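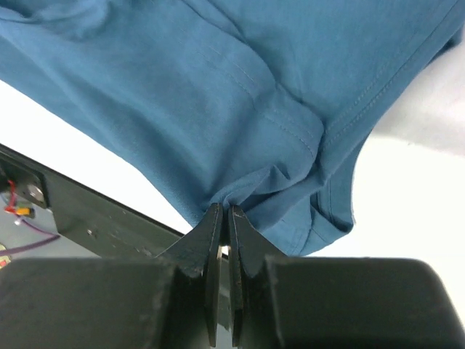 洗护与缩水 / 衣物护理 / 工单 1071

状态：处理中，等用户补充
产品：Fitis 蓝色针织上衣
提交人：Theophilus Korletey
渠道：网页表单

【用户首次留言】

你们好！先说一句，衣服我很喜欢，不是来吵架的，是真的想把它救回来。

情况是这样的：这件 Fitis 的蓝色针织上衣，我是上个月在 Skelholm 的门店买的，穿了几回，洗了两回，第二回洗完以后就不对劲了。缝线那一圈开始往里卷，叠的时候怎么都叠不平，一拿起来就自己拱成一团，里面一层外面一层错开，缝线斜着跑过去，看着像拧毛巾拧到一半。照片上颜色大致就是那样，偏青的蓝，不亮，哑哑的，褶子里面看着深一些，是阴影，不是染色不匀，这个我拿到窗边看过了，别误会。

我自己试过的办法（可能你们会问，干脆先写了）：

一、平铺在床上，用手把缝边往外捋，捋平了，过一夜又卷回去。
二、喷了点水，压在两本大字典下面，压了一个周末。字典下面是平的，字典没压到的地方照卷不误，还多了一道书脊印子。
三、挂起来。挂了半天我就后悔了，肩膀那里顶出两个小包，赶紧拿下来。

没敢烫。标签上那个熨斗的图标我看不太懂，洗得有点糊了，里面到底是一个点还是两个点，我和我太太意见不一样。

麻烦告诉我：这个卷边还能不能恢复？能烫的话怎么烫？谢谢！

Theophilus

【客服回复，护理组】

Theophilus 你好呀，我是 Sterko 护理组的，这张单子归我跟。谢谢你写得这么细，连字典都交代了，我省了好几个问题（书脊印子别担心，一般蒸一下就没了）。

照片我放大看了几遍。从照片上能看到的是：面料很软，细针织的样子，缝线还在面上，斜着顺着折边走。我没看到脱线或者破口，不过照片只拍到一部分，又叠着，别的位置我不能打包票，所以后面要请你再看几处。

先说我的猜测，是猜测哈。细针织的料子本来就爱卷，尤其是裁边的地方，两面的张力不一样。缝线要是在水里缩得比面料多一点点，就会像抽绳一样把边往里拉。你说第一回洗没事，第二回才出毛病，那我就想知道第二回和第一回到底差在哪儿。麻烦你回忆一下：

水温选的是多少？
有没有进烘干机？
甩干转速改过没有？
跟什么一起洗的？有没有牛仔裤、浴巾这类沉的东西？
洗完在机器里闷了多久才拿出来？

最后那个看着像废话，可我经手的卷边单子里，闷着忘了拿的真不少，我自己也干过，一件毛衣就这么报销了，至今还在柜子底下。

还有一个小检查，两分钟的事：把衣服翻到反面，找到卷得最厉害的那条缝，两手各捏一头，轻轻拉开，看缝线有没有绷着、面料有没有鼓出来。如果线绷得直直的，面料在旁边起小波浪，那多半就是线缩了。如果线松松的没什么反应，那就是料子自己在卷，这个好办得多。

先别烫，也别再挂了。标签的事等你回信一起说。

【用户回复，晚上九点多】

哈，被你问住了，我去翻了洗衣机的记忆，居然还能看到上一次的程序。

水温：第一回我选的是冷水。第二回是我儿子洗的，他选了“棉织物”，他说“衣服不就是棉的吗”。所以水肯定是热的，具体多少度屏幕上没显示，只写了程序名。

烘干：他说没有。我信他一半。衣服是在晾衣架上找到的，但是搭在架子上的还有几条从烘干机里出来的毛巾……

一起洗的：有两条浴巾，对，沉的那种。

闷了多久：星期二下午洗的，吃完晚饭才有人想起来。

拉缝线的检查我做了。侧缝：线松的，没反应，料子自己卷。下摆：线有一点点绷，旁边有小波浪，但不严重，拉几下以后好像好了一些，也可能是我心理作用。袖口没问题。没有断线，也没有洞，正反面都看了。

另外我量了一下身长，比买的时候短了没有我不知道，当时没量过，谁买衣服回家会量啊。

【客服回复，护理组】

太好了，这下清楚多了！热水加浴巾加闷一下午，三样凑齐了。不怪你儿子，标签糊了谁都得猜。

侧缝是料子卷，下摆是料子卷外加线缩了一丁点。我觉得值得试一次，步骤我写在下面，你慢慢来，挑个不赶时间的晚上。

1. 找个盆，放凉水，手伸进去觉得凉但不冰就行。倒一小瓶盖护发素，对，洗头用的那种，没有硅油的最好，搅开。
2. 衣服翻到反面，完全按进水里，泡半个钟头。中间翻一次，不要搓。
3. 拿出来的时候从底下托着，别提着领子。它吸了水很沉，一提就往下坠，身长是回来了，肩膀也跟着走样。
4. 凉水过一遍，用手掌压水。不要拧！我知道很想拧，忍住。
5. 铺一条干浴巾，衣服平放上去，连浴巾一起卷成筒，用膝盖压一压，吸掉大部分水。
6. 换一条干浴巾，衣服铺平，正面朝下。从下摆开始，一小段一小段，用指肚把边往外推，推平了就用手掌按一会儿。下摆那条线绷着的地方，横着轻轻拉，每次拉一点点，拉三四回，不要一口气拉到位。
7. 侧缝顺着长度捋，从腋下往下，别来回蹭。
8. 平铺着晾干，别晒太阳，别开暖风。中间过去看一两次，哪里又翘起来就再按一按。

晾到八九成干的时候可以上蒸汽。拿挂烫机或者带蒸汽的熨斗，离开面料一个手指宽，悬着喷，不要贴上去压。喷完一小段就用手抚平，等它凉了再动。很多人败在这一步，蒸完趁热就拿起来看，一拿又卷了，等凉真的很要紧。

标签那个图标，我查了这款的资料，是一个点，低温。所以你和你太太之间，说一个点的那位赢了。就算是一个点，我也建议垫一块薄棉布再碰，别直接烫，这种哑光的面料压久了会发亮，发亮就回不来了。

以后洗的话：冷水，装网袋，反面朝外，跟轻的衣服一起，甩干调低，洗完马上拿。收的时候叠，别挂，叠的时候先把两侧往中间折，把缝边包在里面，再对折，这样边被压着，卷得慢。抽屉别塞太满，塞成一团再好的衣服也皱。

对了，你要是试完还想换货，我也得提前讲清楚：热水程序洗过的，按护理条款可能不在换货范围里，这个不归我定，但你可以先留着购买凭证。店里应该能查到，找不着小票就报会员号。修补的话我们有缝纫组，拆掉下摆线换一条弹力线重新走一遍，费用是 52，来回邮费另算。我觉得你这个情况多半走不到那一步。

【用户回复】

赢的是我太太。她让我务必转告。

护发素我家只有孩子用的那种，草莓味的，能行吗？会不会洗完一股草莓味？还有，盆子不够大，能不能在浴缸里泡？

【客服回复，护理组】

恭喜太太！

草莓味可以的，味道会有一点，过两遍水差不多就淡了，晾干以后凑近了才闻得到。别用带亮片或者带颜色的就行。浴缸没问题，先冲干净，别有清洁剂残留，水放到没过衣服就好，不用放满，太浪费。

顺便问一句，领口呢？你前面没提到，我想着侧缝和下摆都说了，领口如果也有点翻，就跟下摆一样处理，只是别横着拉，领口一拉就大。

【用户回复，隔了几天】

汇报汇报！弄完了，前后花了两个晚上，浴缸占用期间家里有人抗议。

侧缝基本平了，我觉得有九成吧，穿上看不出来。下摆正面平了，背面靠右那一小截还有点往里翻，大概一根手指那么长。书脊印子蒸没了，真神。第七步我一开始来回蹭了几下才想起来不能蹭，还好没起毛。领口本来就没事。

草莓味：有。

那一小截要不要再泡一次？还是直接蒸？我怕泡多了伤料子。

【客服回复，护理组】

哇，好消息，看完你这条我跟旁边工位的同事念了一遍！

那一小截不用再泡了，局部来：干净的湿布拧到不滴水，盖在反面那一段，蒸汽悬着喷几下，拿掉布，横着轻轻拉两回，上面压个平的东西等凉透，放一夜更好。这回字典可以上场了，书脊朝外放，外面包一层棉布。

如果第二天还翻，就去对照知识库 691 那篇，讲下摆弹力线的，里面有一段说怎么自己挑松两三针，手稳的人可以试。手不稳就别挑了，寄给缝纫组。

麻烦你弄完以后再补一张下摆平铺的照片，把那一截拍进去就好，自然光，不用叠。我这边先不关单，状态挂成等用户补充。

【内部备注】

原因归类：热水程序，混洗重物，洗后滞留。非面料瑕疵，目前无破损报告。
标签洗两次就糊，已转给 Sterko 标签那边，请他们看看这批的印墨。
购买门店 Skelholm，凭证用户未上传，不涉及换货可不追。
待补：下摆右后侧平铺照片。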